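Counting demos at Kumik

The Kumik group has been telling anyone who'll listen that its kitchen arm now has 2,000 recorded examples to learn from. Tracey Hebden gave the figure at the April catch-up and it got a round of applause. I kept my hands in my lap.

My trouble is with what a "recorded example" means. Someone steers the arm through a small job, the joint readings and video get saved, and the tally goes up by one. Keegan Tawhiri went through a batch of 200 and reckons up to 70 are near copies of one another, same bowl, same reach, same favourite spot on the table. A model trained on that will learn the favourite spot. It may learn very little about bowls.

To be fair, the organisers have started mixing things up between takes. There's a colander in the set now, a ketchup bottle laid on a plate, strawberries, half an orange, and a toaster oven parked at the side. 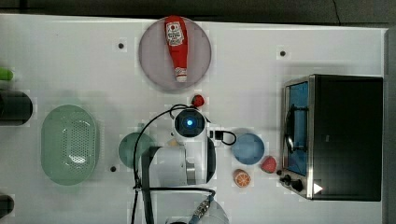
Whether any of this carries over to a kitchen the arm hasn't met is another matter, and I've yet to see a test that asks. Palesa Mabuza wants a batch held back at Skerkwood, with different crockery and different people steering – a sensible idea, and I hope it survives the budget. Until then I'd treat the big number as a record of hours worked. Keegan's notes on the duplicates are in the shared folder under Lockyer, for those who like their colour-coded spreadsheets.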